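Paltmont Clear Food Container with Blue Seal

3 min read

A see-through container for leftovers, cut fruit and packed lunches, with a light blue sealing edge around the lid.

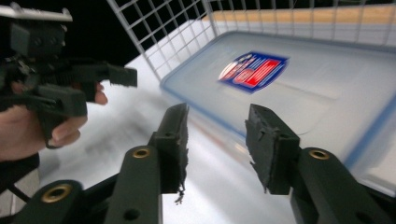 Conall Ó Dubhghaill wrote to ask whether the seal comes out for washing, as his last set of containers went musty along the rim and he ended up throwing away the lids and keeping the bottoms. The seal on the Paltmont does come out. It sits in a groove and isn't glued. Ease it up at one of the corners with the handle of a teaspoon and pull it away slowly. Don't use a knife, which can nick it, and a nicked seal will leak at that spot.

The Paltmont is the container we get the most mail about, and most of it is about the lid. The rest of this page covers the things people ask before ordering and a few they ask afterward.

What it's for

It is a general food container for the refrigerator, the pantry shelf and the lunch bag. The rounded corners are easier to wipe out than square ones, and you can see what you have without opening it. People use it for cooked rice, pasta, berries, half onions, sandwiches and cold cuts. It also does well with dry goods such as crackers and cereal, which go soft quickly in an open box.

It isn't meant for canning or for long storage of oils. Strong curry and tomato sauce will tint the plastic over time. The tint doesn't affect the food, but it won't come out completely, so if you cook a lot of red sauce you may want to keep one container just for that.

Sizes

The Paltmont comes in small, medium and large. The medium is the one most households buy first. It holds two adult portions of leftovers, or a sandwich with room next to it for fruit. The small is better for dips, nuts and baby food. The large takes a family-size salad and is too bulky for most lunch bags.

All three have the same style of lid, but the lids are not interchangeable between sizes. If you are ordering a replacement lid, check the size molded into the bottom of your container. Customers have sent back a good number of medium lids that should have been large.

Closing the lid

Set the lid on flat and press along the long sides first, then the short sides. If you start at one corner and work around, you can trap a fold in the seal, and the far corner will spring up. Run a thumb around the edge when you're done. It should feel level all the way.

With warm food, leave the lid resting loosely on top until the food has cooled, then press it shut. Closing it over something hot pulls the lid down tight as the air inside cools, and it can be hard to get off again. If that happens, hold the rim under warm tap water for a moment and lift from a corner.

The seal keeps in juices and dressing when the container is carried upright or tips over in a bag. We don't recommend packing it on its side with thin soup for a long trip. A screw-top jar is the better choice there – Lawal makes a good one, and we carry it in the jars section.

Washing

The container and lid can both go on the top rack of the dishwasher. The bottom rack is too close to the heating element in many machines and may warp the lid. Take the seal out and wash it by hand in warm water with a little dish soap. You don't need to do this after every use. Once every 2 weeks is enough for a container that gets used daily, more often if it has held meat or fish.

Dry the groove before you put the seal back. A folded paper towel or a cotton swab gets into the corners. Start by pressing the seal in at the four corners and then work along the sides. It should lie flat with no twist. If it seems too long for the groove, you have stretched it at one side – take it out and start over.

For smells that stay behind, fill the container with warm water and a spoonful of baking soda and leave it overnight. Leave the lid off when you put it away.

Freezer and microwave

The container is fine in the freezer. Leave a finger's width at the top for anything liquid. Let it stand on the counter for a few minutes before opening, as cold plastic is stiff and the lid is easier to crack at that point than at any other time.

You can reheat in the bottom part in the microwave with the lid taken off completely. Cover it with a plate or a paper towel. The lid and seal don't go in the microwave at all. Sugary or fatty foods get much hotter than water does and can pit the plastic, so heat those in a ceramic dish.

Scratches

Clear plastic shows scratches sooner than colored plastic. Use a soft sponge, and stir or cut food somewhere else. A little haze after a year or so of dishwasher use is normal and isn't covered as a fault. Cracks and split corners within the guarantee period are.

Spare parts

Replacement seals are sold in packs of 3, in light blue only. Lids are sold singly. Older Paltmont containers bought before last July take the same seal, so there is no need to replace the whole thing.

The Pestimis seals we used to sell look similar but are slightly thicker. They will go into the groove, but the lid won't close fully over them.

Delivery and returns

Orders from Skurari ship within 4 working days. Unused containers can be returned within 7 days of delivery. Seals can't be returned once the pack is open. The large size is out of stock and will be back on 24th February.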